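Bisetbridge Housing and Facilities Cooperative
Working Group on Automated Chores
Minutes of the December meeting

Present: six members, constituting a quorum. Two representatives of Mellov attended for items 3 and 4 and had no vote.

The meeting was called to order at 4:15 p.m.

1. Minutes of the previous meeting
The minutes were approved with one correction. Under item 5, "laundry room" should read "mail room."

2. Matters arising
The chair reported that the lease on the floor scrubber in the east lobby had been renewed on the existing terms. The request from the repair shop for a second parts washer was carried over to the budget meeting.

3. Report on tabletop tidying
The Mellov representatives reported on the clearing task requested by the group in the spring. The task is to pick up small loose items left on a work surface and place them in a box. It was chosen because it comes up both in the common playroom and at the repair shop benches, where staff spend part of each closing shift on it.

All work to date has been done in simulation. Mellov ran 200 trials with a single arm and a mixed set of items. An item counted as cleared only if it was in the box when the trial ended. In 19 trials the arm stopped before picking up anything, and these were recorded as failures.

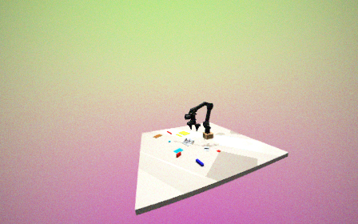 Members asked how the results differed by type of item. The representatives replied that plain blocks lying apart from one another gave the least trouble. Very small pieces, and pieces lying close together, accounted for most of the missed grasps. Clear or reflective items remain difficult, and Mellov does not expect simulated results for these to carry over well to a real bench.

A member asked whether the arm could sort items as well as collect them. The representatives stated that sorting had not been tested and should not be assumed in any staffing plan.

The group noted that the closing routine at the shop also includes wiping the benches, emptying scrap trays and returning hand tools to the wall. None of these is covered by the present work.

4. Proposed trial at the repair shop
Mellov proposed placing one arm on a bench at the Kostiuk Street shop for six weeks. The cooperative would provide the bench, power and a staff member to supervise during operating hours. Mellov would cover delivery, setup and removal.

Discussion centered on supervision. Two members held that a machine needing a person beside it does not yet save labor and that the trial should be put off. Others considered the trial worthwhile as a source of information, provided that it was not presented to staff as a replacement for any position. It was agreed that the shop safety officer must approve the bench location in writing before delivery.

Motion: to approve the trial, subject to the safety officer's approval and a spending limit of $1,000 for bench preparation. Moved and seconded. Carried, four in favor, two opposed.

The Mellov representatives left the meeting at 5:05 p.m.

5. Dish return at Tinano Hall
The kitchen office asked whether an automated dish return should be included in the remodel of Tinano Hall. The group found that the quotes received did not cover scraping or the handling of mixed tableware. The kitchen office will be asked to obtain revised quotes.

6. Action items
Chair: send the trial conditions to Mellov.
Shop safety officer: inspect the proposed bench and report in writing.
Secretary: request revised dish return quotes through the kitchen office.
Mellov: supply results broken down by item type, with clear items listed separately.

7. Other business
The broken clock in the meeting room was referred to building maintenance.

The meeting was adjourned at 5:40 p.m.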